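Teaching the picking arm by hand: questions we keep getting

Last updated December 24, 2024

Sheila Dobson and Genivaldo Coutinho answer the mail for the Bralton bench. We wrote this page because the same questions come in after every open afternoon, and because a lot of what people have read about robots learning from people is sales copy. We use the stuff every week. We are less impressed than the brochures are.

What do you mean by showing a robot a task?

Two things, and they get mixed up a lot. In the first, you take hold of the arm and push it through the motion while it records its own joints. In the second, you sit a few feet away with a controller and drive it. Either way you end up with a recording of one person doing one job once, and a pile of those is what the software trains on.

Which one do you use?

Remote control, mostly. Pushing the arm around by hand is fine for big slow motions, but your own arms end up in the camera's view and the software may learn to expect them. People also push harder than they think they do. Driving it remotely is slower to pick up and a lot more tiring, and you get no feel for how hard the fingers are squeezing. Pick your poison.

What is the task?

Taking small mixed objects out of one half of a two-part bin and putting them in the other half. That's it. We have been asked when we are going to do something harder. When this one works on a bad day, we'll think about it.

Why does the bin look so beat up?

It's a working bin. The divider has its paint worn off along a ragged line and there are scratches all down it, and the floor on the picking side is stained. Some visitors take this as a sign of carelessness. We would be more suspicious of a lab whose bin looked new. Clamps go on the rims to keep it from walking across the table, and if you only copy one thing from our setup, copy those. A bin that shifts an inch halfway through a session can spoil the whole session, and you may not notice until training.

What kind of objects do you put in?

Whatever is awkward. A plastic cup is the easy one. Crumpled shiny foil is hard for the camera, clear packaging is worse, and anything thin and metallic lying flat on the floor of the bin will make a new operator swear. Scissors are a good test of patience too.
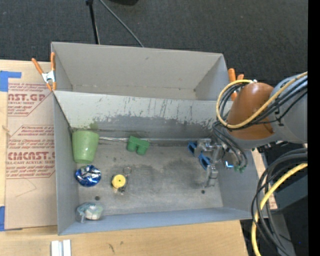
How many demonstrations do you need?

More than the vendor says. The Gondal kit we started with was sold to us on the promise that 42 would do. It learned to pick up a cup, if the cup was where the cup had always been. Our current set stands at 1825, and we threw out around 200 more that had a dropped object or a long pause in the middle. Ask anyone quoting you a small number what happened when they moved the table.

Can't you just keep the bad ones? Don't robots learn from mistakes?

Not this way. A system that copies will copy your hesitation along with everything else. Sheila had a habit of hovering over the object before closing the fingers, and for most of September the arm hovered too. There is an argument for keeping recordings where the operator fumbles and then recovers, and we do keep those. A fumble with no recovery goes in the trash.

Does it matter who drives?

Yes, and it gets skipped in most write-ups. We have 2 regular operators and you can tell them apart in the data with no labels at all. Genivaldo comes in low from the side. Sheila comes straight down. Training on both together gave us an arm that now and then started one way and finished the other, into the wall of the bin. We have them agree on an approach before each session now, which helps some.

What about all the cables?

Leave more slack than you think, then run the arm by hand to every corner of the bin and look at what pulls. A wrist cable that tightens near one corner will teach your operators to stay out of that corner, and then your robot stays out of it as well.

Is it safe to stand next to?

Keep your hands out of the bin while someone is driving. Know where the stop button is before you sit down. We don't accept "it's a slow one" as a safety plan.

Has it replaced anybody at Tilside?

No. The sorting at Tilside is done by people, who are faster and can tell trash from a part. Wesevus, who write the training software, put out a flyer suggesting otherwise. We asked them to change the wording and they did - in the second printing.

Can I come and try it?

Yes, on open afternoons. Expect your first ten minutes to go badly. Write to the bench address and say whether you have driven one before, so we know how long to book you for.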